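Letting out the back room, one year on

I said last August that I would write something once we had a full year of letting behind us, and we passed that mark a few weeks ago. Several people have written to ask whether it was worth doing. I have put down what I can remember, along with the figures I am happy to share.

The room is the old store at the back of the house in Gurnska. It has its own door on to the lane, a window over the beds and a shower room that was once a coal hole. When we bought the place it held a broken mangle and a great many jam jars. We had it damp-proofed, plastered and wired, and then it sat with bicycles in it for two winters while we argued about what it was for.

In the first year it was let for 106 nights. I had hoped for more and my wife had expected fewer. Most guests stayed two or three nights and were walkers on their way over to Ratomitz, which is a long day on foot with one proper climb. The rest were people visiting family in the village, plus a piano tuner who came three times and has booked again for the spring.

The money was less interesting than I thought it would be. After cleaning, electricity, insurance and the booking site's share, we had 3,082 left. Out of that came a new mattress at 326, which we should have bought at the start. The old one was fine for a brother-in-law but not for anyone paying. I had set aside 2,000 for repairs and used very little of it: a tap washer, a pane of glass and a replacement lock after a key snapped off in the old one at eleven at night.

That key was the worst evening of the year. The guest was standing in the lane in the rain and I was on my knees with a pair of pliers. He slept in our spare bedroom and the locksmith came at eight. Since then there has been a key box on the wall and a second key in the kitchen drawer.

The laundry took me longest to get right. With one set of sheets you are always waiting for something to dry, and from November to March nothing dries here. We now have four sets, all plain white, so that a stained pillowcase can be swapped without breaking up a pair. Domenica Nägeli, who has let two rooms above the bakery for much longer than we have, told me to do this before we opened. I thought she was being extravagant – she was right.

She also told me not to offer breakfast. We tried it until the end of the first autumn. Walkers want to eat at six and visitors want to eat at half past nine, and I was spending whole mornings on four eggs. Now there is a kettle, a small fridge and a card with the opening times of the bakery and the Srisuk, the café by the bridge, which does rice soup in the mornings and is better than anything I would have cooked.

Supplies are the other thing I had not thought through. In the beginning I bought one of everything when it ran out, which meant a drive down to the big shop at Voltudetti every few days for a sponge or a packet of tea. The road is slow and there is usually a tractor on it. These days I keep a list inside the cupboard door and go once a month, and I buy the same things each time so that I do not have to think about it.

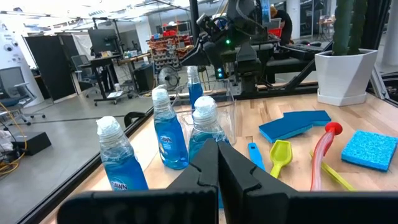
Washing-up liquid, Dawn, the blue one.

Guests use more washing-up liquid than a family does. I don't mind. They use far less toilet paper than I had planned for, and we are still working through the first bulk order.

The cleaning itself takes me an hour and a half if the floor is not muddy. I do the bathroom first, then the bed, then the floor from the window back to the door. I used to leave the windows until last and then forget them, so they now have their own day.

As for the people, we have had no real trouble. One couple left early and did not say why. Somebody took the walking map, and somebody else posted us a newer one a month later with no name on the parcel. The guest book is mostly about the weather.

We will carry on for another year. The price goes up slightly in the spring, and we are closing for the whole of January so that the shower room can be retiled. If you have stayed before and want the same dates again, write to me directly before the end of the month and I will hold them for you.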